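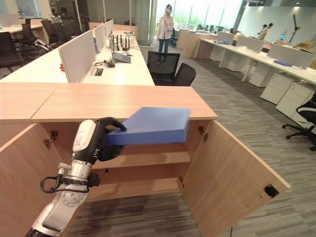
Arm quits mid-shelf, keeps hold of the slab

gquezada_o
Posted 7/12/18
Travodo software on the arm, two-finger gripper, blue slab going into the upper compartment of a cabinet. On run 30 it stopped with the slab under the cabinet top and threw a position fault. I hit the e-stop. The arm held still, very dignified, and so did the gripper, which kept its grip for the next 6 minutes while I looked up how to make it let go. What am I missing?

Ledesma_G
Nothing. Grippers that drop things when you cut power are worse. Ask my left foot.

stelios_t
Disagree. If that had been a finger, "it holds on by design" is a poor thing to hear from the person reading the manual. There should be a manual release you can reach without climbing into the cabinet.

Ledesma_G
There is one. It's under a cover held on by 2 screws. I didn't say it was a good design.

gervasio_m
Did you check the cable loop at the wrist? Ours went tight at full reach and the controller logged it as a position fault. We blamed the Dristley update for all of June and wrote them a very rude email.

gquezada_o
Loop has slack. I've read the log four times and it says the same thing each time, which is "position." The hand was up next, so I've put that off until I trust the stop button. 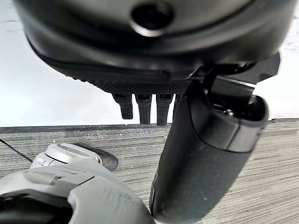 The hand from below, with the light gray gripper at lower left.

stelios_t
Four fingers and a thumb. More places to get pinched. Please write the release steps down before you power it.

ivana_f
I'd lower the force limit and carry on. You people would hold a safety review for a stapler.

stelios_t
I've been stapled.

gquezada_o
Update: the taught shelf height was off, so it was pushing up on the cabinet top. Retaught it, no fault so far. Release steps are taped by the e-stop. Still want a better answer on the cover screws if anyone has one.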